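TPUケースの寸法が安定しない件(カメラ穴ピッチ)

カテゴリ:射出成形・軟質材
返信 11件 状態:未解決

haguruma_k
スマホ用ケースの背面カメラ穴について相談です。材料はTPU(ショアA95)、2個取り、サイドゲート。成形直後は公差内なのに、翌日測ると穴ピッチが縮んで下限を割ります。乾燥は除湿乾燥機で規定どおり、樹脂温度225℃、金型温度30℃、冷却18秒。保圧を上げるとバリが先に出ます。型はFavauという外注先で起こしたもので、収縮率の設定値はこちらに開示されていません。どこから手を付けるべきでしょうか。

mugi_tec
測定までの放置条件を書いてください。温度、湿度、置き方。軟質材で「翌日」だけでは何も言えません。

haguruma_k
失礼しました。23℃50%RHの恒温室、内面を上にして平置き、積み重ねなしです。測定は非接触の画像測定機で、治具はありません。

mugi_tec
治具なしで平置きなら、まず測定を疑います。側壁が内倒れしていると背面が反り、投影上のピッチは短く出ます。寸法が変わったのか姿勢が変わったのか、切り分けができていません。

N.Nasution
ナディラです。前職で似た品を担当していました。私は測定より後収縮を先に見ます。TPUは成形後もハードセグメントの凝集が進むので、24時間では落ち着かないグレードがあります。金型温度30℃は低めで、型内で固まりきらなかった分が後から出ます。金型温度を上げ、アニール有無で比較してはどうでしょう。

mugi_tec
方向は理解しますが、金型温度を上げれば離型が悪くなります。軟質材の離型不良は突き出し時の伸びになって寸法に乗ります。順番としては測定が先です。

Martim B.
横から失礼。カメラ穴の周囲は段付きで盛り上がった形ですか、それともフラットですか。肉厚差があるならそこの収縮差で話が変わります。

haguruma_k
段付きです。肉厚は図面を出せないので数値は控えます。形状の系統は一般的な市販品と同じと考えてください。

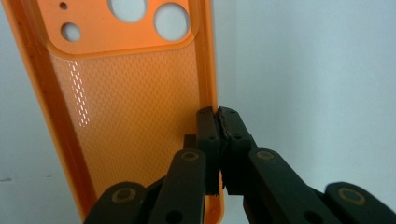
カメラ穴まわり(内面側、橙色のケース)

Martim B.
了解。縁取りのある角丸のパネルに丸穴が4つ。このタイプなら、図面のピッチ公差がどの基準面から引かれているか確認した方がいいです。パネルの外形基準と、ケース内壁基準とでは意味がまるで違う。内壁基準だと側壁の倒れをそのまま拾います。

haguruma_k
穴位置は内壁基準、穴同士のピッチは基準なしの2点間寸法です。規格を割るのは後者だけです。

Martim B.
では側壁の倒れ単独では説明しにくい。背面の反りか、本当の収縮かのどちらかですね。

mugi_tec
側壁の倒れが背面を反らせる、と先に書きました。単独かどうかは論点ではないです。ダミー端末を入れて測れば背面は拘束されます。挿入した状態でピッチが規格に入るなら反り、入らなければ収縮。半日で終わる試験です。

N.Nasution
ダミーを入れると側壁を押し広げる力が背面に伝わり、ピッチ自体が伸びる可能性があります。軟質材でその判定は甘いと思います。押さえるならガラス板を背面に載せる方法が無難です。自重だけなら面内の伸びは無視できます。

mugi_tec
内面側を上にすると側壁が邪魔で板が背面に当たりません。外面を上にしても、パネルが盛り上がっている分だけ浮きます。背面の輪郭に合わせた受けを作るか、側壁を切り落とした測定専用のサンプルを用意することになります。

N.Nasution
側壁を切ると残留応力が解放されます。切る前と後の両方を測って差を見るなら意味がありますが、切った後の値だけで収縮とは言えません。

mugi_tec
その点は同意します。前後で測ってください。

Filipa_M
品質側の人間です。検査規格に「成形後何時間で測る」と書いてありますか。うちは軟質材については客先との仕様書に状態調節時間を必ず入れています。ここが空欄だと、成形側が直後の値で合格、受入側が翌日の値で不合格、という今の状態がずっと続きます。

haguruma_k
時間の記載はありません。客先の受入(Fudex)は納品後に測定、としか書かれていません。

Filipa_M
それなら技術検討と並行して仕様書の改訂を申し入れてください。別件ですが、納品までの梱包で積み重ねていませんか。荷重をかけたまま輸送すると側壁が倒れたまま癖になります。

haguruma_k
トレーなしの袋詰めです。荷重はかかっていると思います。

Filipa_M
でしたら客先の測定値と社内の翌日測定値は別の現象として扱うべきです。同じ表に並べないように。

デオリンダ
保圧の話が抜けています。バリはどこに出ますか。カメラ穴の入れ子の合わせ面か、外周のPLか。

haguruma_k
穴の内周、入れ子の突き当て面です。外周には出ていません。

デオリンダ
それなら突き当ての当たりが弱い可能性があります。型締力ではなく入れ子の高さを見てください。当たりを直せば保圧を上げる余地ができ、収縮は縮む側から戻せます。保圧を上げられない理由が型側にあるのに、温度と時間だけで追い込もうとしても限界があります。Favauに青ニスで当たりを確認してもらうのが早いです。

N.Nasution
保圧で寸法を持ち上げる案は私は反対です。過充填は内部応力として残り、数週間後や高温環境で戻ります。ケースは夏場の車内に置かれる品です。寸法は型で出すべきで、収縮率が合っていないなら型修正でしょう。

デオリンダ
過充填にしろとは書いていません。ゲートシールまで必要な圧がかかっていない状態を正常に戻す、という話です。ゲートシール時間は測りましたか。

haguruma_k
測っていません。保圧時間は前任者の条件表のまま7秒です。

デオリンダ
保圧時間を振って製品重量を取り、重量が飽和する点を見てください。7秒で飽和していなければ、他の議論はその後で十分です。

N.Nasution
そこは異論ありません。重量測定が先で結構です。ゲートシール前に保圧を切っているなら、取り数間のばらつきにも出ているはずです。キャビティ別のデータはありますか。

haguruma_k
キャビ番号の刻印はありますが、測定データは混ぜて記録していました。取り直します。

mugi_tec
混ぜたデータの平均では今までの議論がほぼ成立しません。最初の投稿に書いてほしかったです。

haguruma_k
申し訳ありません。以下の順で進めます。
・保圧時間と製品重量の関係(キャビ別)
・成形後1時間、24時間、72時間のピッチ測定(キャビ別、同一個体を追跡)
・側壁切断前後の差
・入れ子の突き当て確認をFavauへ依頼
仕様書の件は営業経由で客先に打診します。

Martim B.
追跡測定のときは個体に直接マーキングせず、別トレーに番号を振ってください。油性ペンの溶剤でTPUが局部的に膨潤した例があります。

mugi_tec
それと、除湿乾燥機の露点の実測値。「規定どおり」は設定値のことが多いので。

haguruma_k
設定値でした。露点計を借りて測ります。結果は1月中にこのスレッドへ書きます。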